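Ticket 103: marks on white table, fern and dot pattern
Opened by: Jovita Robles, Cistville
Status: open, waiting on customer 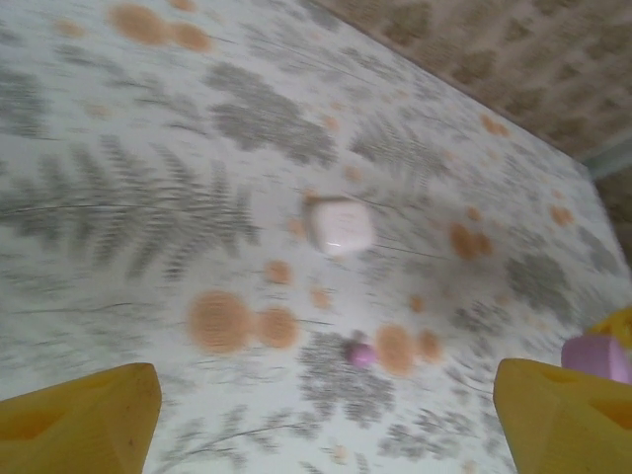 Hello, and thank you so much for taking this on. I bought the table from Lightfoot last August and we've been very fond of it, ferns and all, but there is now a dull patch on one of the grey fronds that I can't shift. It's the size of a saucer and feels slightly tacky when I run a finger over it. I suspect a spilt drink, though my daughter says glue, and she is probably better placed to know!

So far I have tried warm water and washing-up liquid (twice), then a little white vinegar, which made the kitchen smell like a chip shop and did nothing else. I haven't dared use anything rough — I'd hate to take the print off.

Jovita

30th June, reply from Edin Stoyanova, Tamau customer care

Dear Jovita,

Thank you for such a thorough note. Please leave the vinegar alone from now on, as it can dull the finish. Tacky does sound like glue to me, or possibly old polish.

Could you lay a warm, damp cloth over the patch for 2 minutes, then rub gently with a drop of cooking oil on a soft cloth? Wash the oil off with soapy water and dry it well. Try it first near a corner, on one of the tan dots, and stop if any colour comes away on the cloth.

Reply from Jovita

Corner tested and no colour on the cloth, so I was brave and did the patch as well. The tackiness has gone, hooray! The dullness is still there if I crouch down and look along the top towards the window — fainter, I think, but there.

Reply from Edin

Lovely news about the stickiness. Please give it one more go with the oil, and let me know how it looks once it's dry.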